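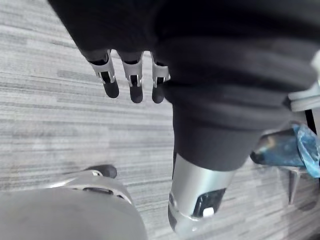 Light grey, white and charcoal: a streaky carpet is kind to busy corners.

I have a confession. I've spent most of May thinking about a corner. Two tub chairs, one round table, a stripy grey carpet and a plain off-white wall, and I'm completely smitten!

I've always been a colour person (my own sitting room is mustard, and my sister has views on it), so a pale little seating area like this should leave me cold. But look how well it all gets along.
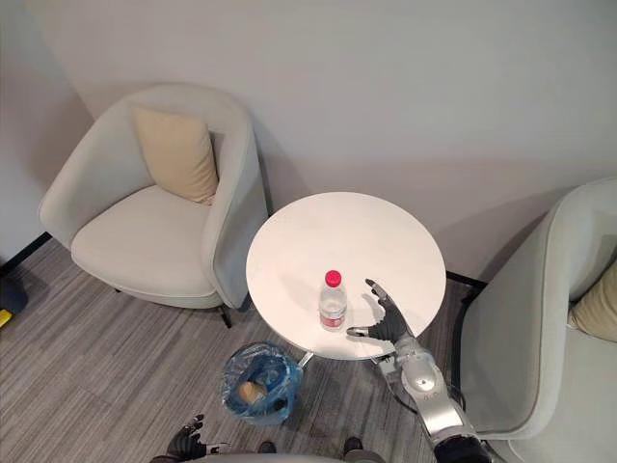
Archana Kushwaha
Interiors columnist

Let's start with the table, as it does most of the work. It's white, glossy and perfectly round, so you don't bash your hip on a corner every time you squeeze past, and the shiny top bounces a bit of light back at you. One bottle of water with a bright pinky-red cap and the whole thing wakes up. I'd happily stop there, no coasters, no tray, no bowl of fake lemons.

The short silver stem is a clever choice too. Four legs and two pairs of knees never mix, as anyone who has eaten at my mum's will know. I found a similar pedestal table at Thakur for £289, and a smaller one second-hand for £59 that wobbled until I tightened it up.

Then there are the chairs. Light grey, low and curvy, the sort you sink into with a magazine at 7 in the evening and get out of rather later than planned. My friend Kibet Bakilana swears tub chairs are only for waiting rooms. He has fallen asleep in mine twice.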